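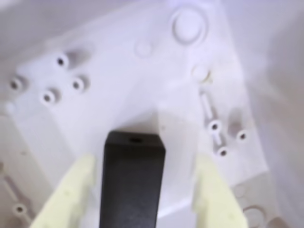 Robots at work: who does what?

Siminholm is a workshop that puts small parts into plastic housings. A housing is the outer shell of a machine. The little tubes inside it are called screw bosses - each one has a hole to take a screw.

Fitting parts used to be done entirely by hand. One worker could handle up to 2,000 in a week, and sore wrists were common.
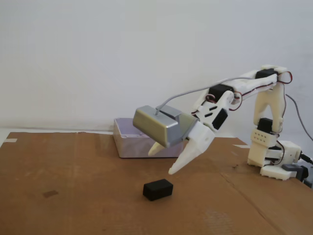
Reading time: 2 minutes

A robot arm has joints, as yours does. A motor called a servo turns each joint. At the end is the gripper, with two fingers that close on a block and open to let it go.

Ayten Başaran used to fit parts all day. Now she sets the positions the arm must move to and checks the results. The training took three weeks. Umut Kaplan still works by hand, on housings with awkward shapes.

Some jobs have changed and some have gone. The fitting bench had five workers and now has two. The other three moved to packing - one of them would like to move back.

Word to know
Automation: using machines to do a task that people did before.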